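Hand-held gripper: stock fingers or softer pads for flat items?

kasun_k
Kasun Karunaratne here, I run the bench at a small shop. We have two sets of fingers for the hand-held tool, the hard Vimari blocks and a softer pair from Lelero. I ran 68 picks of thin cardboard with each. The Vimari set dropped 17 and the Lelero set dropped 24. I expected it to go the other way.

torque_and_tea
What closing force? Soft pads fold under if you squeeze thin stock too hard. I'd throw out both numbers until you say.

kasun_k
Same setting for both, whatever the Sendunitz controller ships with. Wrist camera looks down past the fingers. View from mine with the hard set on, over a marked-up sheet on the table:

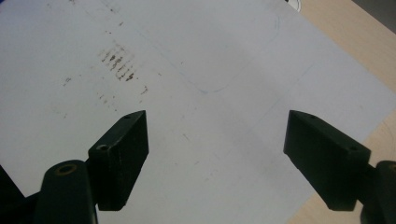 lowbay_dan
Do you have to recalibrate the camera after swapping fingers?

nazma_l
Only if the camera mount moved. If you just changed the fingers, update the tip offset in the controller and leave the camera calibration alone.

lowbay_dan
OK, thanks. I've been redoing the whole thing every time.

torque_and_tea
I don't agree with leaving it. On my arm the finger screws and the camera bracket share a plate, and taking one off shifts the other. Takes ten minutes to check.

nazma_l
Then your mount moved, same as I said. On the Kumarasinghe bracket they are separate.

torque_and_tea
Fair enough. I'd still check.

kasun_k
Mine are separate too. Back to the fingers — I dropped the force to the lowest step and reran the Lelero set. Nine drops out of 68. Haven't rerun the hard ones yet.

nazma_l
Rerun them before you order anything. Also look at wear. My soft pads were fine until I got near 1,000 cycles, then the edges rounded off and they stopped getting under card.

lowbay_dan
Hard blocks for me. They don't wear and I can file them if I need a thinner edge.

torque_and_tea
Filing them changes your tip offset, so write it down.

kasun_k
Will do the hard set at low force next and post the count in this thread.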